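Laundry Room > Folding and Storing > Towels

Getting Towels Folded, Stacked and Put Away for Good

By Riet Aerts

I grew up in a house where the towels lived in a heap on top of the dryer, and you took whichever one came off first. I'm fond of that memory, but when we moved into the little place in Prustbridge, with one skinny linen closet for the whole family, the heap had to go. What follows is how I fold now, after a good many years of doing it badly and cheerfully.

Start with a clear, flat surface, and make it a bigger one than you think you need. I used to fold against my chest, chin holding the top edge, the way my mother did, and it works fine for hand towels. Anything larger ends up with one side longer than the other, and then the stack leans. A table is kinder to your back too, provided it comes up to your hip or thereabouts. Wipe it down first (crumbs love terry cloth!) and move the mail somewhere else.

Give each towel one good snap before you lay it down. Hold two corners along a short side and flick it away from you, the way you'd shake out a beach blanket, and the loops stand up again and half the wrinkles go with them. If it has been sitting bunched up in the basket overnight, snap it twice. Then find the hems. It's tempting to start folding from the middle of the bundle and hope, and I still do it when I'm tired, but you'll only end up opening it out again.

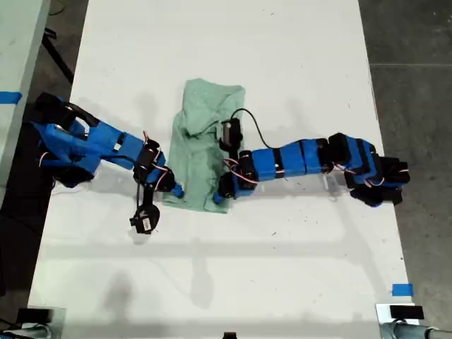

Trevor Catterall wrote in to say that he skips the snap altogether and pulls his towels straight by the corners, one diagonal and then the other, and that it's much easier on a sore shoulder. I tried it for a week and he's right about the shoulder. It takes me a touch longer, but the edges do come out nice and square, so I've added it here for anyone who'd like to give it a go.

Now for the fold itself. I lay a bath towel out flat and smooth it from the center toward the hems with the flat of my hand, which is really my favorite part of the whole business. Bring one long side in by a third, then the other over the top of it, so you've got a long narrow strip. Fold the strip in half, and then in half again, and set it on the shelf with the rounded edge facing out. The hems all hide at the back, and when you pull one from the middle of the pile it slides out without dragging its neighbors onto the floor.

If your shelves are shallow, fold the towel in half the long way first and then into thirds. You get a shorter, fatter bundle that sits well back from the door. My closet has one shelf of each kind, naturally, so I've had to learn both. It helps to measure the shelf once and write the number in pencil on the inside of the door frame, where you'll see it next time you're buying baskets.

While a towel is spread out, take a minute to look it over. Run your fingers along the hem for loose threads and snip them (never pull, or you'll lose a whole row of loops). Check for marks on both faces, and feel the thick parts with the back of your hand, especially the hems. The middle can seem perfectly dry while the edges are still holding on to a bit of water, and one damp towel in a closed closet will have the rest smelling like a cellar by the end of the week.
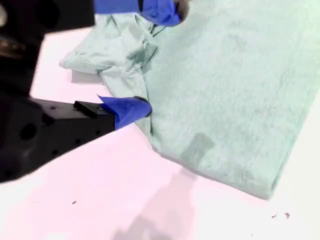 Is it all right to use fabric softener on bath towels?
I'd leave it out. It coats the loops, and after a while they don't soak up water the way they used to. Half a cup of plain white vinegar in the rinse now and then keeps mine soft enough, as long as you never mix it with bleach.

One last thing, about how many to keep. We settled on 4 bath towels per person, and that covers a wash day that slips, a guest, and a dog who has been in the creek. Anything beyond that goes into the rag bag or off to the animal shelter, which is always glad of them in January. Put the fresh ones at the bottom of the pile and take from the top, so they all get their turn and wear out at the same pace. And if somebody in your house folds them a different way, let them! I refold my husband's when he's out in the yard.

Related tips
Folding a fitted sheet without a helper
How to bring back a scratchy towel
Small linen closets: what goes on which shelf
Cutting old towels into cleaning cloths
Getting the musty smell out of a laundry basket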